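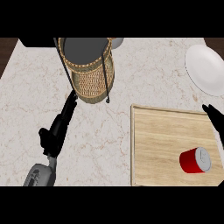
Home | About | Programs | Scholarships | News | Contact

Halliday Named Recipient of Satti Scholarship

Last updated: September

Ruby-Lee Halliday had been at her shift in the Brokutport public library for less than an hour when she learned that she had been awarded this year's Satti Scholarship, which covers full tuition for the first two years of a college degree.

"My phone was in my locker, so they called the front desk," Halliday said. "The librarian handed me the receiver and I assumed it was someone asking about opening hours. I had to ask the caller to repeat it."

The Satti Scholarship is open to graduating seniors from the 17 high schools in the Brokutport district. It received 323 applications this year, of which 11 went forward to the interview stage. Halliday, a graduate of Jirgate High School, is the first student from her school to receive it.

Applicants submit a transcript, two letters of reference and an essay on a local problem they have studied at first hand. Halliday wrote about the bus service between Jirgate and the community college, which ends at 6:40 in the evening and leaves students in night classes without a ride home. She interviewed riders and drivers over the course of her junior year and presented her findings to the district transit office in the spring.

"I took that bus to my dual-enrollment chemistry class, and I had to leave before the lab was over," she said. "I did the write-ups from my partner's notes. It is hard to explain a result you did not see."

The transit office has since agreed to study a later departure during the fall term. Halliday said she has been asked to attend one of the planning meetings and intends to do so by phone.

Catrin Maddocks, director of awards for the scholarship, said the selection panel gives equal weight to grades and to the essay. The interview lasts 40 minutes and is held without parents or teachers present.

"We ask every finalist what they got wrong in their research," Maddocks said. "Ruby-Lee told us that she had written her first set of survey questions in a way that led people toward the answer she wanted, and that she threw them out and began again. The panel spent a good deal of time on that with her."

Halliday completed almost 200 hours of community service while at Jirgate, most of it in the library's after-school reading room. She also played clarinet in the concert band for three years – "third chair, and happy there," in her words – and took part in the Wista summer program, a residential course in math and statistics for rising seniors.

She credits the Wista course with settling her choice of major. She will begin a degree in civil engineering this fall, with a minor in statistics.

"I had thought of engineering as bridges," she said. "At Wista we spent a week on traffic signals, and I went home and started timing the ones on my street."

Asked what she would say to students considering an application, Halliday advised them to begin the essay early and to show a draft to someone unfamiliar with the topic. Her own reader was her grandmother, who returned the first version with a question mark beside every paragraph.

Maddocks said that application forms for the coming year will be available from school counseling offices in January. Students who were not selected this year and who are still enrolled in high school may apply again, and earlier essays may be revised and resubmitted.

14 shares | 2 comments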